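Pluvwood 5 并轨之后人声整体偏晚，关掉 Gresier 就正常，延迟补偿该怎么查

分类：混音与插件 / 延迟与同步

Fereshteh Mohammadi

先说环境。宿主是 Pluvwood 5，工程采样率48000，缓冲512，音频接口用的是厂商自己的驱动。工程一共51轨，其中人声13轨，主唱两轨，剩下都是和声和垫音。所有人声轨先送到一个叫 VOX 的编组，编组上依次挂 Villalobos 通道条、Gresier 多段压缩，再送到总线。另外有一条发送轨挂 Loner 混响，主唱和几条和声都往里面送，推子前和推子后的都有。

问题是十二月交小样的时候发现的。播放时听着没有什么不对，把 VOX 编组单独导出成一条立体声文件，再拖回工程里跟伴奏对齐，人声就晚了。放大波形量过，正好晚781个采样，每一句都是这个数，从头到尾没有变化。

我试过的：

把缓冲从512改成128，再导出，还是781。

把 Villalobos 旁通，还是781。

把 Gresier 旁通（用插件界面里自己的旁通按钮），还是781。

把 Gresier 从插槽里整个卸下来，偏差没了，导出的文件跟原轨对得上。

实时导出和离线导出都试了，结果一样。

在总线导出整首歌没有这个问题，只有单独导出编组才有。

设置里的“自动延迟补偿”是勾着的。插件版本是当前能下到的最新版，我没有装过测试版。

我现在的办法是导出以后手动往前挪781个采样，能用，但是后面还有好几首歌要这样分组交给混音的人，每次手动挪迟早会忘。想问三件事：这是 Gresier 的问题还是宿主的问题；为什么在插件里旁通没有用，卸下来才有用；有没有办法让编组导出的时候自动对齐。

另外还有一个不太确定是否相关的现象：编组导出再拖回来以后，跟没有静音的原编组一起放，就算挪准了，低频还是薄了一点。这个如果跟延迟没有关系，我可以另外开帖。

Benito Sotomayor

把 Gresier 换成别的压缩就行了。前瞻类的插件都这样，我以前也遇到过，后来混人声我就只用零延迟的。

或者导出之前把缓冲调到最大，我记得有用。

（Fereshteh Mohammadi 回复：缓冲我从128试到2048，偏差没有变过。换插件暂时不考虑，主唱的声音就是按它调的。）

（Benito Sotomayor 回复：那我就不清楚了，可能版本不一样。我用的还是4。）

Müzeyyen Yüksel

三个问题按顺序说。

一、是谁的问题

Gresier 本身应该没有错。它有前瞻，而且多段分频默认用的是线性相位，这两样都要占时间。插件在加载的时候会告诉宿主“我会晚多少个采样”，宿主拿到这个数，把别的轨往后推同样多，大家就又齐了。你在总线听到的和导出整首歌的时候都是齐的，说明 Gresier 报的数是对的，宿主也收到了。如果报错了，播放的时候就会歪，用不着等到导出。

出问题的是“单独导出编组”这一步。Pluvwood 导出总线的时候，会把整条路径的总延迟从文件开头裁掉。导出编组或者单轨的时候，它裁不裁，要看导出窗口里的一个选项，在“范围”那一栏的下面，叫“裁去路径延迟”。这个选项从5开始才有，从旧工程升上来的话默认是不勾的，新建的工程默认是勾的。你这个工程如果是从4存过来的，那就对上了。

不勾的时候，文件开头会多出一段等于路径延迟的静音，拖回零点自然就晚了。你那781个采样就是这么来的，在48000下面换算过来是16.3毫秒左右，听节奏的话已经能听出来拖。

二、为什么旁通没有用

插件界面里的旁通按钮是插件自己的事。大部分厂商的做法是旁通以后仍然保持原来的延迟，声音原样通过，但是照样晚781个采样出来。这样做是有意的，否则你每按一次旁通，宿主就要重新算一次整个工程的补偿，播放会断一下，做对比试听就没法做了。

Pluvwood 插槽左边的电源图标是另一回事。那个点掉以后宿主会把插件从路径里拿走，延迟也跟着归零，效果等同于你把它卸下来，参数还在。你可以自己验证：打开混音台，在编组通道的名字上停一下，提示框里有一行“通道延迟”。点界面里的旁通，这个数不变；点电源图标，这个数应该掉到只剩 Villalobos 的部分。你说旁通 Villalobos 没有区别，那它多半报的是零，看一眼就知道了。

改缓冲没有用也是同一个道理。缓冲影响的是声卡进出那一段，跟插件内部的延迟是分开算的，离线导出的时候根本不经过声卡。

三、怎么让它自动对齐

按下面的顺序来：

先把工程另存一份，文件名里写上用途，别在原工程上试。

打开导出窗口，来源选“编组”，只勾 VOX。

把“裁去路径延迟”勾上。如果这一项是灰的，去工程设置里把“兼容旧版导出”取消，再回来就能勾了。

“起点”选工程零点，不要选“选区起点”。选区起点会按网格吸附，裁剪以后又差出几个采样来，很难查。

尾音留够，Loner 的混响如果一起导，至少多留两个小节。

导出，拖回零点，跟原编组做反相抵消。

反相抵消的做法：新拖进来的那轨极性翻转，推子放零，不挂任何效果。注意这条新轨要直接送总线，别再送进 VOX，否则又压了一遍。然后两个一起独奏。对得准的话应该完全没有声音，或者只剩一点点很轻的沙沙声，那是抖动噪声或者插件里的随机成分，可以不管。如果听到薄薄的一层高频，那是差了一两个采样。如果听得清歌词，那就差得多了。

这些设置可以存成导出预设，下次直接选。预设里会记“裁去路径延迟”的状态，但是不会记“兼容旧版导出”，后面这个是跟工程走的，每个旧工程都要取消一次。

关于低频变薄

这个有可能跟延迟有关，也有可能没关系，先看你是怎么放的。你说跟没静音的原编组一起放，那等于同样的人声叠了两遍，正常应该是变响，大约多6分贝。如果没有变响，反而薄了，就说明两份之间相位不一样。

常见的原因是 Gresier 的分频模式。它有线性相位和最小相位两种，有些版本里有一个“离线时提高质量”的开关，打开以后，播放用最小相位，导出自动换成线性相位。这时候两份文件时间上可以对得很齐，分频点附近的相位却不一样，叠起来那一段就会塌下去。人声的分频点一般设在一两百赫兹，听上去正好就是低频薄。

到 Gresier 右上角的设置里看一下这个开关。我建议关掉，播放和导出用同一种模式，这样听到什么导出来就是什么。关掉以后通道延迟那个数可能会变，以新的数为准，之前手动挪过781的那几个文件就不要再混用了。

如果你实际交给别人的时候不会两份叠着放，只交导出的这一份，那低频其实没有少，可以不处理。

Fereshteh Mohammadi

谢谢，照着查了。工程确实是从4存上来的，“裁去路径延迟”是灰的，取消兼容以后能勾了。通道延迟显示781，点电源图标以后是0，所以 Villalobos 确实没有延迟。勾上再导出，反相抵消只剩很轻的噪声。

“离线时提高质量”也是开着的，我不记得自己开过。关掉以后通道延迟没有变，低频也对上了。

还有一个小问题：Loner 那条发送轨要不要单独导？混音的人说他想要干声和混响分开。

Severino Peñalver

接着上面的说，发送轨要单独导，但是有个地方容易漏。

你的发送里有推子前也有推子后。推子后的那几条，主唱自动化往下拉的时候混响会跟着小，推子前的不会。导出编组的时候这些都已经固定在音频里了，混音的人拿到以后再动干声的推子，混响不会再跟着走。所以要么跟他说清楚哪几条是推子前，要么干脆把 Loner 的参数抄一份给他，让他自己挂。我一般两样都给，混响导一份湿声，另外存一个预设文件。

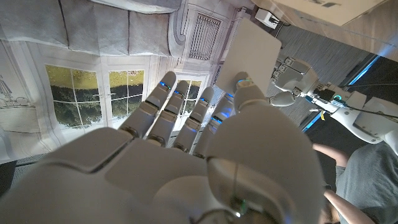
导湿声的时候，来源里只选 Loner 那条发送轨，VOX 不要勾。Loner 自己的干湿比要先看好，放在发送轨上的话应该是全湿。很多人是从插入效果里把预设拖过来的，干湿比还停在三成，结果导出来的“湿声”里带着一份干声，跟 VOX 叠在一起，人声又变厚又发糊。这种错误光看波形看不出来，单独听一遍就知道。

还有预延迟。预延迟是混响参数的一部分，宿主不会去补偿，也不应该补偿。有人导出湿声以后放大看，发现开头比干声晚了二三十毫秒，就往前挪，挪完混响就贴到嘴上了。湿声文件拖到零点就行，别去对波形。

如果对方用的不是 Pluvwood，再注意两点。

一是采样率。你这边48000，他那边如果开的是44100的工程，拖进去会转换，时间长度不变，但是之前记下来的采样数就不能直接用了。要写偏移量的话写毫秒，别写采样。当然你现在已经能自动对齐，最好就是什么都不用写。

二是文件格式。导24位或者32位浮点都行，不要开归一化。归一化会把每个分组都拉到同样的峰值，比例就乱了，和声会突然跟主唱一样响。Pluvwood 的导出窗口里归一化在第二页，默认不显示，旧工程升上来的也要去看一眼。

另外我对上面说的“界面旁通延迟不变”补充一句。Gresier 是这样，不等于所有插件都这样。有些老插件旁通的时候会把延迟报成零，声音却还是晚的，或者反过来。碰到这种的，混音途中最好一次都别按它的旁通，要对比就用插槽的电源图标，停下来点，点完再播。我碰到过一个限制器，播放中按一次旁通，整条总线就歪了，要停下重新播放才能恢复。

交文件之前我会在工程最前面放一个咔声，每个分组都带上，空一个小节再开始正式内容。对方拖进去以后看一眼咔声是不是都在同一条线上，省得来回问。咔声要放在原始轨上，经过编组里所有的插件一起导出来，这样才能查到路径延迟。直接贴在导好的文件上没有意义。注意 Gresier 的门限，咔声太轻有可能被扩展段吃掉，电平给够一点。

Ignacio Zabala

我的情况差不多，只是把来源选成“所有编组”以后，鼓组对得上，贝斯晚。勾了裁剪也晚。有没有人知道是为什么？

（Müzeyyen Yüksel 回复：先看贝斯编组里有没有侧链。侧链从鼓那边取信号的话，贝斯要等鼓，路径延迟是按最长的那条算的，批量导出的时候有时只裁自己这条通道的部分。把贝斯单独选出来再导一次，如果单独导是齐的，那就是这个原因，目前只能分开导。）

（Ignacio Zabala 回复：有侧链。单独导是齐的。）

（Müzeyyen Yüksel 回复：那就先分开导。给官方发报告的话附一个最小工程，两条轨加一个侧链就够，别把整首歌发过去。）

（Fereshteh Mohammadi 回复：我这边的人声编组没有侧链，批量和单独都正常。湿声也按上面说的导了，Loner 的干湿比果然不是全湿，已经改过来重新导了一遍。）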